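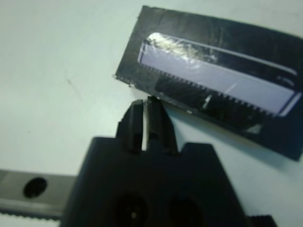 Re: [jelar-users] Slow restores from compressed archives

On Saturday a list member wrote:

> We moved our nightly backups to Jelar last month and the backup side
> is fine. Restores are another matter. Pulling a single directory out
> of an archive takes 459 seconds on the same machine that wrote it.
> A full restore of the same archive is only slightly slower. Block
> size is the default, compression is on, index is on. The store is on
> a network volume. Is this expected, or do I have something set wrong?

It is expected with those settings. The default block size was chosen for full restores, and the index doesn't do what most people think it does.

The index maps file names to blocks, one entry per file. It does not record offsets inside a block. To get one small file, Jelar has to fetch the whole block, decompress it from the start, and throw away everything before the file. If the files in your directory were written at different times in the run, they are spread over many blocks, and you end up reading most of the archive. That matches your numbers.

Three things to check, in this order.

First, the sort setting. With "sort = none" files go in as the scanner finds them, and with more than one scanner thread that order is close to random. Set "sort = path". The scan will use more memory while it builds the list. On our largest volume the extra cost was 400 MB, released before compression starts.

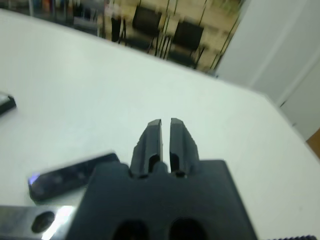

Second, the block cache. It defaults to 30 blocks and is dropped whenever the restore crosses into a new segment. If you are restoring many small files, raise it to 1,000 and set "cache-keep = yes". Watch the memory use on the first run – the cache holds decompressed blocks, and the limit is a count with no check on total size.

Third, the network volume. Jelar reads the segment footer before each block, so every block costs two round trips. There was a patch in December to keep the footers in memory, but it is only in the development branch. If you can't run that, copy the archive to local disk and restore from there. We do this for anything on the Sisay store and the copy pays for itself on all but the smallest archives.

Note that changing the sort setting has no effect on archives you already have. You can rewrite them with "jelar repack", but run a verify before you delete the originals.

If it's still slow after that, please post the output of "jelar stat --blocks" for one archive and the config file with the keys removed.

--
Storage operations, Pustau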